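Stiveck wrist kit for hand-recorded robot training: three weeks of towels

The pitch for the Stiveck kit is that you don't need a robot to teach a robot. You strap the two wrist modules on, do the job with your own hands, and the recordings get turned into something an arm can learn from. Having spent most of last year steering arms by remote control, slowly and with a sore neck, I wanted to believe it. I'm still only part of the way there.

Set-up first. The guide promises 8 minutes from box to first recording. My first go took most of a morning, and Prakash Joseph, who has far more patience than me, needed two tries to get both sides tracking together. The cuffs are comfortable enough. The modules are another matter: they hang under the wrist and knock against the desk whenever you reach low, so you start holding your arms a bit higher than you would at home. That ends up in the data, of course. The arm is going to learn how a person folds towels with lumps on their wrists.

We picked towel folding as the test job: flat on the desk, fold, then into a clear bin standing upright next to the last one. Small microfibre cloths, the sort you'd use on a car.

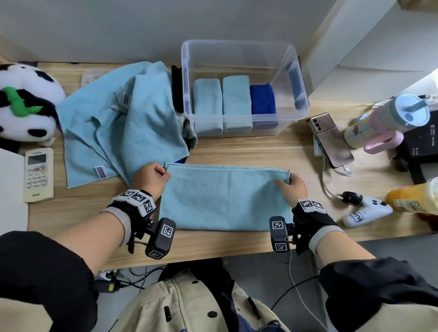
Over the three weeks we recorded 204 folds and kept 155. Most of the rejects were lost tracking, usually when one hand crossed over the other, and a few were me dropping a corner. Stiveck's software flags the bad ones, but it doesn't flag all of them, and Parvathi Panicker ended up watching the lot by eye. If the selling point is speed, her two afternoons need to go on the bill.

Is it faster than remote control? Yes, clearly, and I won't pretend otherwise. With our old Kaimal handsets a single fold was a small ordeal, and you never felt the cloth. With this you do feel it, so you pinch a corner properly and put it right when it slips. That's worth a lot with anything floppy.

What I can't tell you is whether the robot ends up better. The sales page shows an arm folding beautifully — one towel, one colour, bare table. Ours are less obliging, and our first trained run managed the opening fold and then pushed the cloth about. Might be our settings. Support suggested more recordings, as support always does.

Also, the cable. At this price I expected none.

Three stars. Borrow a set before you buy one, and try it on the most annoying thing you own.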